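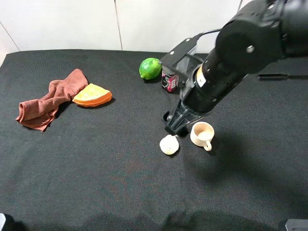
Kosmas Deligiannis asked after the August report whether a crumpled towel is still the hardest item on the table to put away, and whether the working surface should stay covered. Both points are taken up in sections 2 and 3.

Progress report to Brirkarico
Project: Pesavora, tabletop clearing and sorting
Prepared at the Trarkercombe workroom
15 February 2021

1. Status

The work is on schedule. The project studies how small mixed household items are left on a table and in what order they are best cleared. The plan for this period called for 138 table layouts to be set out, recorded and cleared. All 138 are complete. Of these, 69 included at least one cloth item and 69 included hard items only. The even split was fixed in the plan and was kept.

Spending is within the approved budget. The only transfer between lines was from printing to consumables, to cover replacement fruit. It was below the limit that requires prior approval.

2. Working surface

The dark woven cloth remains the standard cover. It replaced the bare tabletop after the August report. On the bare top, round items moved after being set down and had to be placed again. On the cloth they stay put in most cases. The color also gives good contrast with the bright items in the set, such as the green lime and the orange and yellow wedge. Dark items are less well served. A can with a dark body is harder to pick out against the cover, and its printed pink, red and white graphics do most of the work of making it visible.

The cover does not lie perfectly flat. Shallow ripples form toward the lower part of the table. The instruction sheet used to say that the cover must be smoothed before every layout. It now says that ripples may be left if no item rests on one. This saves setup time and has caused no rejected layouts.

The plain white wall behind the table has been left bare. A request to hang the schedule there was declined. It is posted in the corridor.

3. Items

3.1 Cloth items

The rust-brown hand towel is the main cloth item. It is terry, small, and holds its shape when bunched. In the current group of layouts it is left rumpled on the left side of the table, twisted so that it resembles an untidy bow, with a fold standing up at one end and a loose corner at the other. Earlier layouts had it folded in quarters, and those were too easy to clear to be of use.

In answer to the question above: yes, the towel is still the slowest item. The delay comes in finding an edge to fold from. Once two corners are located, the remaining steps are the same as for a flat towel. We now record the time to the first corner and the time to the finished fold as two separate values. The earlier single value hid the difference.

3.2 Wedge

The orange and yellow wedge has a pale, spongy-looking top and a deeper orange rim. Record keepers had been entering it under several names, among them cake, cheese and sponge. This made the item counts unreliable. The item list now carries it as "wedge" and no other entry is accepted. Older records have been corrected to match.

Layouts in which the wedge touches the towel are kept as a separate group. Contact between a soft item and a firmer one changes the clearing order, as lifting the towel first tends to drag or turn whatever rests against it. The draft rule is to clear the wedge first. It has been applied in 40 layouts and will be reviewed next period.

3.3 Lime

The lime is placed near the back edge. It is the only fresh item in the set and is replaced when the peel loses its gloss or goes soft. A plastic substitute from Tzavaras was tried and returned, as it rolled more readily than the fruit and its color was too even.

3.4 Can

The small can stands upright, to the right of the lime and slightly behind it. The pairing is deliberate. A round item close to an upright one is a common arrangement on kitchen tables, and reaching for one can upset the other. The can is to be cleared after the lime unless the layout sheet states otherwise.

4. Rejected layouts

8 layouts were rejected and set out again. The causes were an item missing from the sheet, a wrong item name, and a cover shifted between setup and recording. The repeats are included in the total in section 1, and the rejected originals are not.

5. Open points

Storage. The cloth items share a drawer with the spare covers, and lint from the terry towel transfers to the dark weave. A second drawer has been requested.

Item list. The list has no field for condition. Fresh fruit needs one. The change is small but affects the record format, so it is held until the next period begins.

Clearing order. The draft rules for touching items cover pairs only. Layouts with three items in contact have not been set out yet.

6. Next period

Work will start with the three-item contact layouts, using the towel, the wedge and one further item. A second towel of a different color will be added once the storage question is settled. Brirkarico is asked to confirm that the consumables line may be used for the second towel, and to return comments on the draft clearing rules before the new item list is issued.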